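Two arms on the tray line, seven months in

Posted November 5, 2019

The cell on our tray return line has been running since April, and I have been asked the same questions about it often enough that I would sooner write the answers down. I am the maintenance planner at Kallodham, a contract kitchen that supplies lunches to offices and two training centers. I didn't choose the equipment. I do the schedules, the spare parts and the fault log, and the fault log is where most of this post comes from.

First the baseline. On a normal weekday the dish room handles 3,000 pieces, counting plates and bowls and leaving out cups and cutlery, which go through a separate basket washer. Before April there were four people on the return side per shift. One pulled trays, two sorted and stacked, one loaded the washer. The two sorting positions were the ones people asked to be moved off. The motion is short, always to the same side, and the wet stacks are heavier than they look. Our sick leave was concentrated there, and so was the turnover.

The proposal from the integrator, Putow, was for one cell with two arms that would take over sorting. It was not sold to us as a replacement for four people and I don't think it could have been. Pulling trays stayed manual, as the trays come back with paper, fruit peel and phone chargers on them. Loading the washer stayed manual too, for a duller reason: the washer is old and its rack guides are bent.

The arms don't have the same tool. The left one carries a gripper that takes a bowl by the wall, with one finger inside the rim and a flat pad on the outside. The right one has a multi-fingered hand, which was meant for plates. Two different end effectors means two sets of spares, two cleaning procedures and two kinds of failure. I argued against it at the time. I still would on cost, though I have stopped arguing on function. A wall grip on a flat plate is poor, and a general hand on a deep bowl is slow.

Most of the planning work was done in simulation by Baptiste Masson at Putow, who built models of our tableware from measurements we sent him. We sent too few. Our bowls come from at least two purchases, and the later ones have a slightly thicker wall. Nobody in the dish room had ever had a reason to care. The gripper cared on the first morning. The pinch width had been set from one sample, and the thicker bowls triggered a force stop every time. It took us two days to work out that the stops followed the bowl type and had nothing to do with the temperature of the dishes, which was my theory and a wrong one. 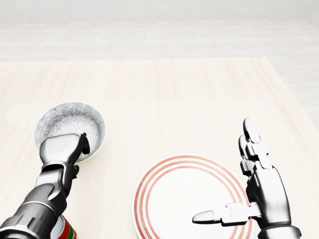 After that we changed how we buy. Any new tableware now goes through a sample step: 12 pieces are set aside and measured at the rim, the wall and the foot, and the numbers go to Putow before the order is confirmed. Purchasing did not enjoy this. It adds a week, and it means we can no longer fill a gap in stock with whatever the wholesaler has on the shelf. I consider it one of the real costs of the project, and it wasn't in the original budget.

Now the people, which is what I get asked about most.

Nobody was let go. I say this with some care, as two fixed-term contracts ended in the summer and weren't renewed, and anyone on the shift can do that arithmetic. The return side is now three people on a full shift. One pulls trays, one loads the washer, and one runs the cell. The third job did not exist before. The operator clears stops, wipes the pads, swaps fingertips and decides what goes to the manual table. It is paid one grade higher. Three people from the old sorting positions trained for it and two of them stayed with it. The third went back to loading by her own choice, and told me she disliked waiting for something to go wrong more than she had disliked the lifting.

I think her point deserves more attention than it got. The old work was tiring, but its pace was set between colleagues. If one person slowed down, the other picked it up, and they talked while they did it. The cell's pace is fixed. When it runs well the operator has very little to do with their hands, and when it stops there are trays backing up within a minute. The stress has moved from the shoulders to somewhere else. We rotate the operator every two hours now, which was not in the plan either. It came out of a shift meeting and it works better than anything I proposed.

Some numbers from the log. In the first month we had 200 stops that needed a person. In the last complete month we had 20. The large drop came early, when the wall thickness was corrected and the pinch width was split into two settings. The rest came off slowly, through small things:

Replacing the pad on the bowl gripper on a fixed interval. We used to wait until it looked worn.

Lowering the approach speed of the right hand over plates. The thumb was touching down early and shifting the plate before the fingers closed.

Moving the lamp over the sorting surface, which had been giving reflections on glazed pieces.

Teaching the tray puller to turn nested bowls apart. The cell can't separate two bowls that are stuck together, and I doubt it ever will with this tool.

Breakage is a less tidy story. Bowls are down clearly. Plates are level with what they were. Thierry Marchal, who runs the dish room and was there long before me, maintains that plates mostly get chipped in the washer racks and that no amount of sorting will change it. Given the state of the rack guides I am inclined to agree with him. New guides are on my list for the winter stop, at a fraction of what the cell cost.

A second cell has been discussed for the other kitchen, at Kanness. My view, which I have given in writing, is that the building should come first. The return window there is too narrow for the guarding, and the floor falls toward a drain exactly where the base would stand. There is also the question of who would run it. Here we had people who knew the sorting work by hand and could tell from the sound of a stack that something was off. At Kanness the dish room is staffed mostly by agency, with different faces from week to week, and I would want at least two permanent operators trained before anything is bolted down.

Next job on the cell is the cable guide on the left forearm, which has started to rub. The part is ordered, and the change should fit into a Sunday.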